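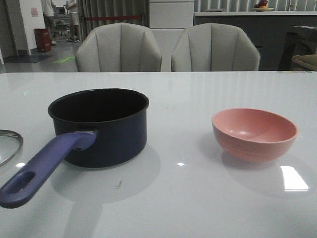

Sports Officiating and Match Administration
Unit 4: Recording and Certifying a Limited-Overs Cricket Match

Module leader: Henrike Lammers
Practical sessions: Lutz Meinecke

Scope of the unit
This unit covers the duties of the scorers from the toss to the signing of the match sheet. Students are expected to have read the laws on extras and on the fall of wickets before the first practical. Net run rate is introduced here and treated in full in Unit 5.

4.1 Appointment and position
Two scorers are appointed for every match. They sit together, with a clear view of both ends, and check their totals against each other at the end of each over. A scorer acknowledges every signal from the umpires. The umpire does not allow play to continue until the acknowledgment has been given.

4.2 Recording extras
Wides and no-balls are charged to the bowler. Byes and leg byes are not. A wide does not count as a ball faced by the striker. A no-ball does count as a ball faced, although it is not one of the six legal deliveries in the over. Students lose more marks on this point than on any other in the unit.

4.3 Worked case: Tratitz v. Hellwig
The match was played in September over 20 overs a side. Hellwig, batting second, needed 200 to win and began the final over on 192, requiring 8 runs. The over was recorded as follows.

Ball 1: one run
Ball 2: wide, no further runs
Ball 2 (rebowled): four runs
Ball 3: dot ball
Ball 4: one leg bye
Ball 5: one run

Hellwig reached the target with one ball unused. The bowler is charged with seven runs, and the leg bye is entered under extras only. One scorer had first charged all eight to the bowler, and the bowling analysis did not agree with the innings total until this was corrected.

4.4 Reconciling the sheet
The runs credited to the batters, added to all extras, must equal the innings total. The runs charged to the bowlers, added to byes, leg byes and any penalty runs, must give the same figure. Differences are resolved before the sheet goes to the umpires. Corrections are made in ink, with the original entry left legible and both scorers' initials beside it.

4.5 Electronic scoring
Evurov league matches are entered in Trendance as well as on paper. Where the two records differ, the paper sheet stands until the umpires have ruled.

Assignment
Complete the blank sheet for match 2968 from the ball-by-ball commentary supplied and reconcile both innings. Submit by 24/10/2024. Late work is accepted only with the written agreement of the module leader.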